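Mentoring for New Principals: where we are at the halfway point
April 2024

Hi Shuk-fan,

You asked for something you could read over a coffee, so I've left the spreadsheet for the attachment and I'll just tell you how it's going (mostly well, with one real headache!).

We now have 13 first-year principals in the program, one more than we put in the grant application. Hui-mei Leung joined late, after taking over at Drorkutia Elementary in the middle of the year, and I couldn't bring myself to make her wait until fall. Her costs fit inside the travel money we didn't spend.

Each principal has had six visits from a mentor. The visits are still the part people bring up first. Pak-hei Chiu told me he'd saved up a whole page of questions before his mentor came in November, and they spent the entire morning on the first one, which was how to handle a teacher who used to be his closest friend on staff. I loved hearing that. It's the sort of thing our old workshop binder never touched.
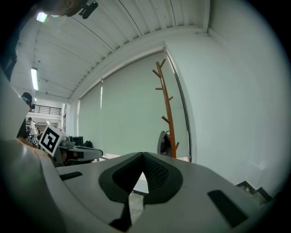

Now the headache. We promised you 342 hours of one-on-one mentoring by this point and we've logged 172. Part of that is paperwork, as two mentors were keeping their notes on paper and I'm still entering them, but I won't pretend that covers the gap. Principals cancel. A bus breaks down or a parent shows up upset, and the mentor visit is what gets dropped. Lefteris Spanos suggested short evening phone calls to fill in, and we've started those with the people who wanted them.

The budget is fine. We're a little under on substitutes and a little over on printing, and Octavio Benavides has signed off on both.

Two things I need from you. First, can we move the leftover substitute money into mentor pay for the summer? Second, would you be OK with us reporting the phone calls as mentoring hours, or should they go on their own line? I'd like to settle that before I close out the log.

Come sit in on a group session if you can. Hui-mei is leading the next one, on running a staff meeting people don't dread.

Thanks so much,
Thomas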